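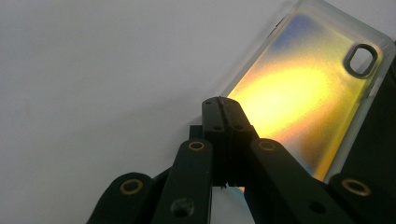
Fitting the Walker: An Interview with Maricel Enriquez of Dumlao

Dumlao has made outdoor clothing in Drerport for two generations, and its rain jackets are a familiar sight on the coastal paths north of the town. Maricel Enriquez joined the company as a pattern cutter and now directs its outerwear program. She met with Gemma Mazza at the company's offices in September to discuss the revised Willevus jacket, the limits of waterproof fabric, and the matter of pockets.

The Willevus was first sold as a lightweight shell for summer use. Ms. Enriquez explained that customers quickly began wearing it all year, often over a thick sweater, and that the original cut did not allow for this.

"We had drawn it close to the body," she said. "It looked tidy on the hanger and it packed down small. Then people put a fleece under it and could not lift their arms above the shoulder without the hem rising to the waist. We received a good many letters on that subject, and they were fair letters."

The revision took two seasons. The armhole was lowered, then raised again after the first samples proved difficult to wear under a pack. A small panel was added beneath each arm, and the back was lengthened. According to Ms. Enriquez, the second change was the harder one to settle. Walkers who spend a good part of the day sitting on wet rocks wanted still more length, while those who climb steep ground asked for less.

The company relies on a group of 120 customers who receive sample garments and return them with written notes. Ms. Enriquez reads the notes herself. Asked whether the wearers tend to agree with one another, she said that they do so rarely, and that agreement is not the purpose of the exercise.

"If one person says the cuff is too tight, I look at that person's gloves," she said. "Some people tuck the glove inside the sleeve and some pull it over the top. Both are correct. The cuff has to close over a bare wrist and open wide enough for a winter glove, and the tab has to be something you can find with cold fingers. We went through four versions of that tab."

The hood received similar attention. The earlier model had a single cord at the back, and wearers reported that the hood stayed in place when they looked ahead but covered one eye when they turned to speak to a companion. The new hood is cut from three pieces and adjusts at the sides as well as the back. It does not fit over a helmet. Ms. Enriquez was direct on this point, and said that the company has no plans to change it.

"A hood that goes over a helmet is a poor hood on a bare head," she said. "We make jackets for people on foot. There are other companies that serve climbers very well."

The outer fabric is supplied by Uvow, a mill that has worked with Dumlao since the first Willevus. The cloth is slightly heavier than before and has a softer surface. Ms. Mazza asked whether the added weight had drawn complaints. Ms. Enriquez acknowledged that it had, chiefly from customers who carry the jacket more often than they wear it. She noted that the earlier fabric wore thin at the shoulders and hips, where pack straps rub, and that repairs in those places were the most common work passing through the company's service room.

On the question of breathability, she asked that readers be given a plain account. Any waterproof jacket will feel damp inside during a hard climb, she said, particularly in mild weather with rain in the air. The Willevus has long zippers under the arms for this reason, and she encourages walkers to open them early.

"People wait until they are uncomfortable," she said. "By then the shirt is already damp and it will stay damp until lunch. Open the zippers at the bottom of the hill. If you feel a little cool at the gate, you have judged it well."

Care of the garment was another subject on which she held firm views. Many customers avoid washing a rain jacket in the belief that it harms the fabric. Ms. Enriquez said that dirt and body oils do more damage than a gentle wash, and that a jacket in regular use should be cleaned several times a year with a soap made for the purpose. Fabric softener should never be used. The zippers should be closed before washing and the cords loosened.

The conversation then turned to pockets. The revised jacket has two at the chest and one inside. Hand pockets at the waist were left out of the original model and have not been restored, a decision that Ms. Mazza described as unpopular among walkers of her acquaintance.

"It is unpopular among walkers of mine," Ms. Enriquez replied. "My own sister asks me every winter. A pocket at the waist sits under the hip belt, and whatever is in it presses into you for the whole day. The chest pockets take a folded map. I would ask people to try it for 6 or 7 miles with a loaded pack before they write to me."

She did allow that customers who use the jacket mainly in town have a reasonable case, and said that a separate model with hand pockets is under discussion. No decision has been made on its cut or its name.

The revised Willevus is offered in short, regular, and long back lengths, with women's and men's patterns drafted separately. Owners of the earlier jacket may continue to send it to Drerport for repair, including replacement of the main zipper and patching at the shoulders. Ms. Enriquez asks that jackets be washed before they are sent.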